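### 4.2 Comparison of the two controllers on the toy kitchen

The second group of trials uses the toy kitchen and compares two controllers on the same arm. The first, which we call Vuner, plans a full path before the arm moves. The second, Pelleo, corrects the path at every control step from the camera view. Both controllers drive the same two-fingered gripper, and the fingers were not changed between the groups. The object is a toy banana, and the task is to take it from the sink and place it on the cooktop. Figure 3 gives two views of the arm over the kitchen with the fingers open and the banana in the sink basin.

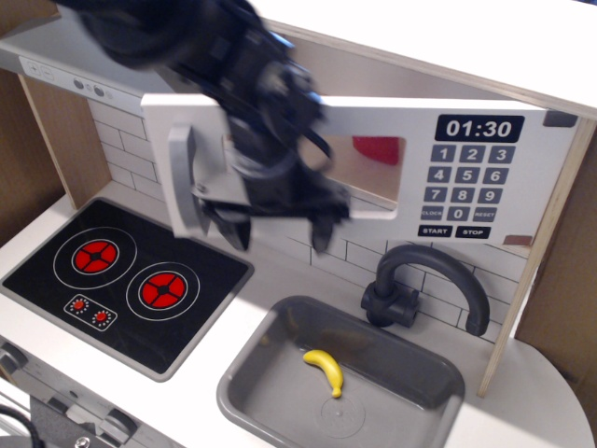 Stojan Zupan objected, on reading a draft of this section, that a comparison of controllers with only one gripper says little about either of them, because a wider finger could hide the errors of the planner. We agree with this in part. For this reason we repeated the sink task with the Enthorpe fingers, which are wider at the tip, and the result is reported in Section 4.4. The order of the two controllers did not change.

In total we recorded 1140 trials on this task, of which 603 were run with Pelleo and the rest with Vuner. The numbers are not equal, as one block of Vuner trials was stopped after a fault in the wrist cable and we did not include it. A trial was counted as a failure when the fingers touched the rim of the basin with more force than the limit, even if the banana was later lifted.

The upper part of the kitchen also restricts the motion. The range hood and the microwave front leave the wrist a limited space, and the planner must treat both as obstacles.
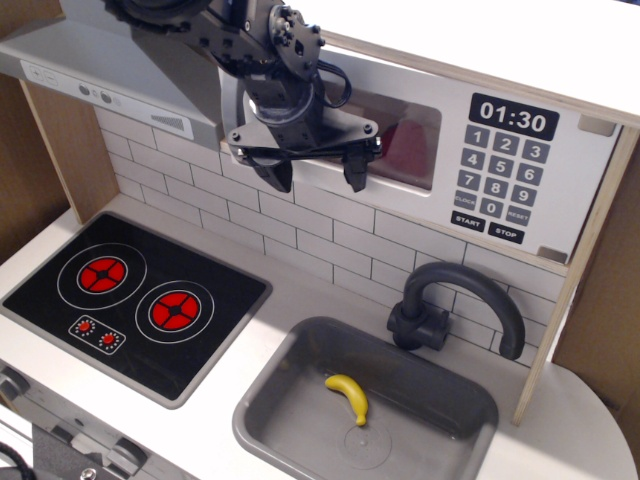
*Figure 3. Arm and gripper at the toy kitchen, two views. Photos: Debora Orlandini.*

Most failures of Vuner happened in the descent to the sink. The planned path was correct at the start, but a small error in the calibration of the camera grew to several millimeters at the depth of the basin. Pelleo reduced this error during the motion, although it was slower and sometimes made small oscillations close to the object. We tried a lower gain to remove them, with limited success.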